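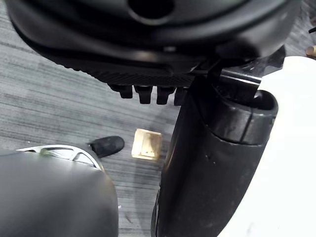

Wrist cam view. Check this one first, before you power anything else.

Guides > Humanoids > Ledow > Basket carry, first setup

Quick writeup on getting the Ledow to do a basket carry: take a basket off a table, walk it to a produce stand, stop there. I did this over two evenings with the Ilden task pack, version 13. Skip the video that comes with the pack, it's for the old hands.

What you need:
- robot, charged past 58 percent (it wont start a walking task below that)
- one plastic shopping basket, empty
- a table and some kind of stand
- laptop on the same network

1. Floor first. Pick up cables, scraps, all of it. Walk the route yourself.

2. Park the robot facing the stand, one arm's length back. Run "map stand" from the Ilden menu. Takes 244 seconds on mine. Don't walk through while it's going or you start over.
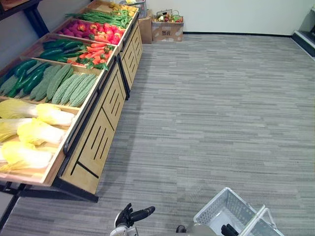 When the map is done, mark the stop point with the little flag tool. Put it in front of the trays, not at the end of the stand. I had mine at the end and it kept turning its shoulders to reach. Save as a new file, don't overwrite the default.

3. Now the grip. Set the right hand to "rim" and the left to "open". Rim force at 520 in the settings page, the stock number is lower and the basket slips in the turn. Thin rim basket, go down a bit.

4. Start it at the table, feet staggered is fine. Somebody stands next to it with the stop remote for the first few runs. Every time. Then hit "pick only" and watch the hand close on the rim.

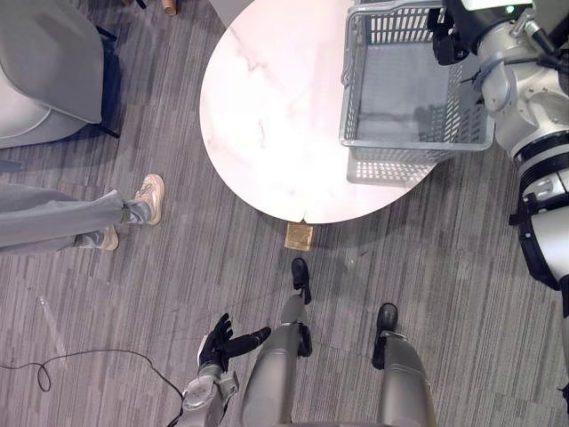
Page last changed: November, 4:40 pm (fixed step 3, wrong hand)

If pick only works three times in a row, go to "pick and carry". If it doesnt, redo the hand zero. Menu, Hands, Zero, wait for the beep. Urmas Dzene at Pavlović told me to zero both hands even if only one is off, and that did fix it for me.

5. Carry run. Half speed. Keep the remote in your hand the hole way. At the stand it should stop with room for the arm to lower. Too close, move the flag back a little and run again, no need to remap.
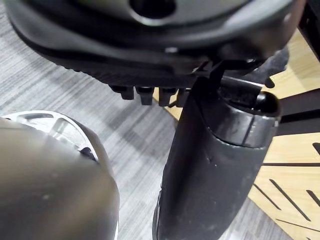

Do I have to remap if I swap the vegetables around?
Only if you move the stand itself. The map uses the frame and the front panels, so whats in the trays can change as much as you want.

6. Save the run, name it something you'll remember, back to the dock. Done.

Next page will be loading the basket. Slower going, still fighting with the left thumb.

We use cookies to remember your menu settings. Accept / Manage

Vostonstead Robot Notes | Contact | Back to top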